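Dunleavy Bench Kit - Set-up Guide
Section 4: The small parts box
Revised January 2019

The Rika box comes with a leaflet that promises "a place for everything." Treat that as advertising. A compartment box holds what you put in it, and if you put the wrong things in it you have a gray box of wrong things. What follows is how we set ours up at Stodotora, after doing it badly the first time.

4.1 Before you load anything

1. Clear a flat, light-colored surface. Small screws disappear on wood grain. On white they mostly don't.

2. Undo both latches before you lift the lid. Use a thumb on each. The leaflet says one hand will do, and it may, for someone with a different hand.

3. Open the lid all the way until it lies back on the table. A lid left standing half open will fall, usually when you are reaching in.

4. Look into the compartments and wipe them out with a dry cloth. Tinted plastic hides dust well, and dust in a screw compartment ends up in the thread.

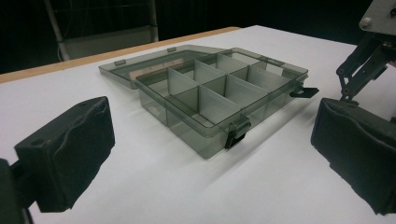

Hafþór Kragh objects to step 4 and would like it on record that he has never wiped out a new box in his life and his screws are fine. He also thinks the lid should be shut between every handful. We left the step in and ignored the part about the lid.

Note: The box is see-through, which people take as a reason to skip labels. Try telling two lengths of the same screw apart through smoky plastic in the evening, then decide.

4.2 Sorting and loading

1. Tip the parts onto the white surface in front of the box, a few at a time. The full bag of 900 can wait. If you tip it out in one go you will be on your knees before lunch.

2. Sort by thread first, then by length. Head type comes last. The Stotberg chart does it the other way round and looks very smart on the wall.

3. Put the parts you use most in the front row, near the latches. Spares go in the back row.

4. Load each compartment to half its depth. Fuller than that and your fingers push parts over the divider when you go in for one.

5. Keep one compartment free for strays. You will want a second one. Don't give in - strays that have a lot of room never get sorted.

6. Keep nuts and washers apart, even when they belong to the same screw. Pairing them in one compartment sounds sensible and slows you down every time.

Caution: Do not carry the box by its lid, open or shut. The latches hold the lid down. We have seen no evidence that they were meant to hold up a load of steel.

Caution: Small parts are a choking hazard. Keep the box away from children and pets, and check the floor when you finish.

4.3 Picking up small parts

Tweezers suit the smallest screws. Magnetic trays are fine until you want to let go of something, and they leave some screws slightly magnetic, so they cling to each other in the compartment afterward. We gave ours a fair trial in August and put it back in the drawer.

Work with the parts close to the box. The farther they have to travel, the more of them you drop.
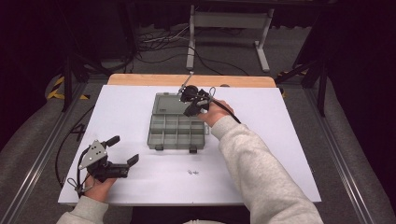
Can I keep different sizes in one compartment if I'm short of space?

Only if you can tell them apart at a glance, such as a long screw and a flat washer. Two similar screws should never share.

4.4 Closing up

1. Run a finger along the top edges of the dividers. A washer lying across one will keep the lid from sitting down.

2. Close the lid and press both latches home. Listen for each one.

3. Tilt the box gently, over the table, and watch whether anything crosses from one compartment to the next. The leaflet calls the lid "spill-proof." Ours let thin washers through, so they now go in a small bag inside their compartment.

4. Store flat. Standing the box on end is listed as an option in the leaflet, part no. 1874, page 2. We don't recommend it.

For refilling and reordering, go to Section 5.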